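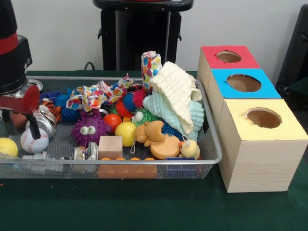 G. SITOMPUL

14 shares | 2 comments

Iston General Hospital is to extend its electronic referral tracking to all outpatient clinics from November, after a trial in the cardiology and dermatology departments. The system, Giline, records the time at which a referral is received, graded by a clinician, returned for more information or booked, and shows the interval between each step.

The trial covered 2,860 referrals. Of these, 174 had been sent back to the referring practice with no record of a reply. Under the previous arrangement, such cases were held in a shared mailbox and checked by hand once a week. Giline places them on a daily list, sorted by the number of days since the last action, and the entry stays open until a member of the booking team closes it with a reason code.

The hospital said the most common reason for return was a missing test result, followed by a referral addressed to the wrong clinic. The form used by local practices has been altered so that the result field must be filled in or marked as pending before it can be submitted.

Paper referrals will still be accepted. They will be scanned at the records office in Fallby and given the same reference format as electronic ones, with the date of receipt taken from the stamp and not from the scan. The office handles nearly 400 paper referrals a month, mostly from dentists and opticians without access to the electronic form.

Two measures will be reported to the hospital board each quarter: the median time from receipt to grading, and the share of returned referrals still open at the end of the period. Waiting time to first appointment is already published and will be calculated as before. Figures for the trial departments will be shown separately for the first year, as their starting point differs from that of the other clinics.

Staff training begins with the orthopaedic booking team on Wednesday. Existing reference numbers will remain valid, and patients with a referral in progress do not need to contact the hospital.

Share 14
Comments 2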